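Towels wanted, and racks to hang them on, as Brarnley laundry room reopens

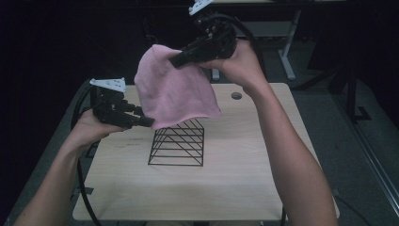
A pink towel held over a black wire rack on one of the light-colored tables.

BRARNLEY — The shared laundry and linen room on Jallside Lane is open again after a summer of patching and painting, and the people who run it would very much like your spare towels, please, as long as they still have some life left in them.

The room reopened in September with longer hours, a new drain under the sinks (the old one had been a sore point for years, as anyone who ever stood in the puddle will remember) and a good deal more table space for folding and airing. Neighbors can bring in their own washing as before, and there is now a linen shelf as well, where families who have just moved to town or are having a hard month can pick out clean towels and bedding at no charge.

"We had 33 households ask about towels over the summer, while the doors were shut," said Angeliki Mitsotakis-Vlachou, who looks after the linen shelf. "It was towels every time. People will give you a blanket, bless them, but they hang on to a towel until it has gone to string."

The repairs cost $3,000, most of it raised at the spring plant sale and the rest given by the Afridi bakery next door, whose owners have also offered the use of their back step for deliveries when the lane is busy — a kindness, given how early they start.

Small wire racks have been a welcome addition on the tabletops. Savvas Karras found the first one at a yard sale in Komier and liked how a hand towel could be laid over the sloping wires and left alone while he got on with the next load. He has been keeping an eye out for more ever since, and would be glad to hear from anybody with one sitting in a closet.

Bath towels, hand towels and washcloths are all welcome in any color, and they don't have to match. Please wash them first and leave out the fabric softener, as it makes the cloth slow to soak up water. Small holes and loose hems are fine too, for Meriem Ramadan has set up her sewing machine by the window and is happy to mend whatever comes in. Anything too worn to mend will be passed along to the animal shelter, where it will be put to good use.

Donations can be dropped off between 9 a.m. and noon, or left at the bakery counter until closing. Larger bundles of sheets and blankets are best brought in the morning, when there are more hands to help carry them up the three steps from the lane. The linen shelf itself is open every afternoon until 5, and there is no form to fill out.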